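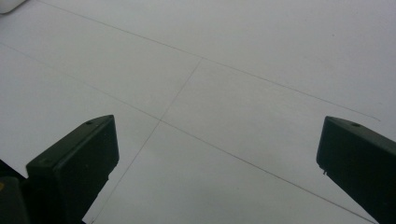
4 台面、手持夹爪与试夹

本章适用于 Virumow 手持双夹爪套件,装配地点按 Kukbridge 共用工坊的围架工位编写。在家中装配时,台面尺寸可以缩小,步骤顺序不变。开始前应已完成第3章的连杆打印与去支撑。

本章修订:2021-06-23,Ostap Kravchuk。装配步骤由 Rochelle Hapeta 复核。

4.1 工位准备

围架用铝型材拼成,桌子放在围架内。围架两侧及上方挂深色布帘,桌面铺白色板材。

1. 把桌子推入围架,桌沿与两侧型材大致平行。桌脚有调平螺母的,先调平再上板。
2. 擦净桌面。木屑和打印废丝会把白板顶起,用手掌扫过一遍,摸不到颗粒再铺板。
3. 铺白色板材。板与板之间的接缝对齐,相邻两块的高差以指甲划过不卡为准。
4. 白板不必盖住整张桌面。桌子远端留出一条木面,走线孔露在外面,不要用板压住。
5. 拉好两侧布帘,开顶灯。台面上不应有轮廓清晰的硬影。
6. 电源插排放在围架外的地面上,不得放上台面。

注:白板上的细线仅作目视参考,不能代替基准。需要量尺寸时另用钢直尺。旧板上的线深浅不一,有几处已看不清,不影响本章任何一步。

注意:布帘下沿不得搭在插排或电源适配器上。

4.2 零件核对

以下为单只夹爪的零件,两只夹爪各备一份。左右件互为镜像,袋上以 L、R 区分,核对完再拆袋。

指板,黑色,左右各一
内侧连杆与外侧连杆,黑色,打印件
铜色螺纹嵌件
指板固定螺钉与枢轴螺钉
浅灰色顶板
手柄本体,黑色
线缆,黑色

Stendora 的套件把螺钉混装在同一个小袋里。枢轴螺钉带光杆段,固定螺钉全牙,先分开放。一月份以前发出的袋子里没有垫片,需自备。

嵌件如有牙口压伤、滚花歪斜的,挑出不用。

4.3 压入螺纹嵌件

环境温度按 23 ℃ 编写。工坊冬天不开暖气时打印件偏脆,先在室内放一段时间再压。

1. 连杆平放在耐热垫上,圆头一侧的孔口朝上。
2. 用锥形铣刀在孔口倒一小圈角,吹净碎屑。
3. 嵌件小头朝下放入孔口,用镊子扶正。
4. 烙铁换平头或专用压头,垂直落下,靠烙铁自重下沉。不要用力压。
5. 嵌件剩一点未入时移开烙铁,立刻用平整的金属块压平,保持到塑料变硬。
6. 冷却后用螺钉试旋到底。手感应均匀,中途发涩的退出来,检查孔内有没有溢料。
7. 其余枢轴位置照此处理。

嵌件端面应与连杆表面齐平或略低。高出表面会顶住相邻层,连杆叠起来后开合发紧。歪斜的嵌件可以重新加热扶正一次,第二次仍歪则换连杆。

注意:压头移开后嵌件仍然烫手。连杆未冷却不得上螺钉。

注意:此步骤会产生塑料烟气。在工坊内操作时使用靠门一侧的排烟口,不要在布帘围住的工位里操作。

连杆下段另有不装嵌件的光孔,保持原样,不要扩孔。

4.4 连杆与指板装配

1. 按 L、R 把连杆分成两堆。
2. 先装外侧连杆的枢轴螺钉,旋到底后回退少许,连杆能靠自重落下即可。
3. 叠上内侧连杆,对准嵌件,装第二颗枢轴螺钉。层间有垫片的,垫片不得探出连杆边缘。
4. 装指板。斜面朝外,平整的一面朝向夹持侧。固定螺钉先带上几牙,不锁紧。
5. 合拢夹爪,让两块指板的夹持面自然贴平,此时再锁紧固定螺钉。
6. 张开,再合拢。指尖高度应一致,错位不得超过 2 毫米。
7. 错位超限时松开较高一侧的指板,重做第5步。仍超限的,问题多半在连杆孔距,换连杆,不要磨指尖。
8. 装浅灰色顶板。顶板上的小孔暂不使用,不要塞螺钉。
9. 枢轴螺钉确认位置后点少量低强度螺纹胶。

注:指板锁得过紧会把打印件压出白印。出现白印即可停止,再紧没有意义。

注:两只夹爪的手感应接近。如果一只明显偏紧,先查枢轴回退量,再查嵌件是否高出表面。

4.5 线缆整理

1. 线缆从夹爪外侧引出,留一个松弛的弯,弯不得从两指之间穿过。
2. 双手握住两只夹爪,从台面最左边移到最右边,线缆不应绷直。
3. 线缆落到台面以下后归到同一侧走线,余线盘成圈放在围架外地面。
4. 线圈与过道之间留出落脚的位置。
5. 线缆碰到容器边沿属于正常,把容器带动则余量不够,从第1步重来。

围架后方支架处原有的线不属于本套件,不要并入,也不要拔插。

4.6 单件试夹

试夹用空的手机壳和一个敞口的白色塑料盒。手机壳边软,能看出夹持力是否偏大;孔位和按键凸起又能看出指板是否贴实。不要用装了手机的壳做第一次试夹。

1. 塑料盒放在台面左侧,长边顺着前后方向,盒内清空。
2. 手机壳平放在台面中部。
3. 双手各持一只夹爪,穿长袖的把袖口收紧,袖口不得进入连杆活动范围。
4. 左夹爪从左侧靠近,指板平面贴住壳的侧边,不加力。
5. 右夹爪从右下方靠近,贴住相对的一侧。
6. 两侧同时缓慢加力,到壳边刚开始内收为止。
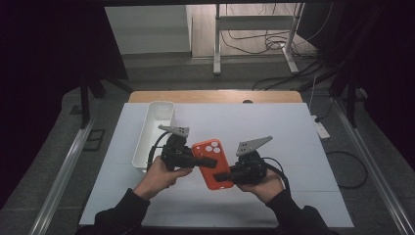 7. 保持夹持,抬离台面少许,停住。壳不应转动或下滑。
8. 放回原处,两侧同时松开。
9. 重复,直到动作稳定,再进入 4.7。

壳向一侧转动,一般是两只夹爪的受力点高低不一。把低的一侧上移,不要靠加力解决。壳从中间拱起,说明力过大。

如果壳在抬起后缓慢下滑,检查指板夹持面上有没有脱模剂或手油,用无绒布蘸少量异丙醇擦净,晾干后再试。异丙醇不得擦打印连杆的层间缝。

常见偏差:

左右指板同时接触不到壳边:手腕角度不对,手柄放低。
只有指尖接触:合拢时未贴平,回到 4.4 第5步。
夹住后连杆有轻响:枢轴处缺垫片或嵌件松动,停止使用。
松开后一侧指板仍贴着壳:枢轴过紧,增加回退量。

4.7 竖直夹持

竖直夹持用单只夹爪完成,检查两块指板是否平行、连杆左右是否对称。另一只夹爪可放在台面一侧,或由另一只手持着不动。

1. 手机壳竖起,窄边落在白板上,侧边朝向操作者。
2. 夹爪张开,宽度大于壳厚,从壳的两面之外伸入。
3. 先让左指板靠近壳面,再合拢右指板。
4. 合拢到位后停住,从正上方及正前方各看一次。
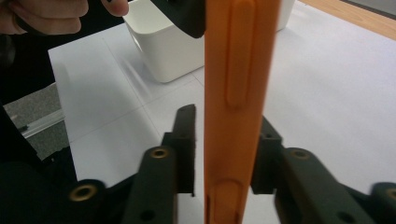

5. 检查两侧枢轴嵌件的高度。合格的夹爪夹住物件时,左右上端嵌件应基本处在同一高度。
6. 检查指板与壳面之间的间隙。上端贴紧而下端略有空隙是允许的;上端张开、下端贴紧则不合格,需重新锁指板。
7. 避开按键凸起。凸起被指板压住时读不出真实间隙,上移或下移夹持位置再看。
8. 松开夹爪,用手扶住壳,不要让它倒向塑料盒。

物件离眼睛近时,靠近的一侧连杆会遮住远侧,不要只从一个角度下结论。有疑问时换人看一遍,Rochelle Hapeta 的做法是把整只夹爪转过半圈再夹一次,两次偏向同一块指板的算装配误差,两次都偏向操作者同一只手的算持握误差。

4.8 磨合与复检

新装的夹爪须空载磨合。空载指两指之间不夹物件,开合到两端限位,不撞击。

1. 单只夹爪空载开合 2,000 次,可以分几次完成,用计数器记录。
2. 每次中断时摸一下枢轴处。明显发热则停,检查螺钉回退量。
3. 磨合完成后清理连杆层间的黑色粉末,用软毛刷,不用压缩空气。
4. 重做 4.4 第6步的指尖错位检查。
5. 重做 4.6 与 4.7。
6. 全部通过后在手柄内侧写上编号和 L 或 R。

使用中每满 3,000 次开合复检一次,内容与上面第3至第5步相同。复检时重点看嵌件:用螺钉旋入后轻轻左右扳动,嵌件跟着动的,该连杆报废。不得往松动的嵌件周围滴瞬干胶,胶会流进枢轴,整组连杆都要换。

注意:指尖缺角或连杆出现层间裂纹时立即停用,两侧同时更换,不得只换一侧。

4.9 收工

1. 夹爪张开到一半放回架上,指板不受力。
2. 手机壳放入塑料盒,盒留在台面左侧。
3. 断开插排电源,再整理线缆。顺序不得颠倒。
4. 白板用微湿的布擦,水不得流入板缝。
5. 布帘拉开,围架内通风。

工坊的围架工位按登记簿轮用,下一位使用者可能不装夹爪。台面上的自制定位块和胶带要一并带走,胶痕用橡皮擦掉。登记簿上写明本次开合次数和更换的零件,零件名称照 4.2 的叫法填写。

备件向 Stendora 订购时注明 L 或 R,不注明的一律按 L 发。自行打印连杆的,打印方向和壁厚见附录B,嵌件孔径以附录B的图为准,第3章旧版表格中的孔径偏小,已作废。

下接第5章 手柄接线与开关测试。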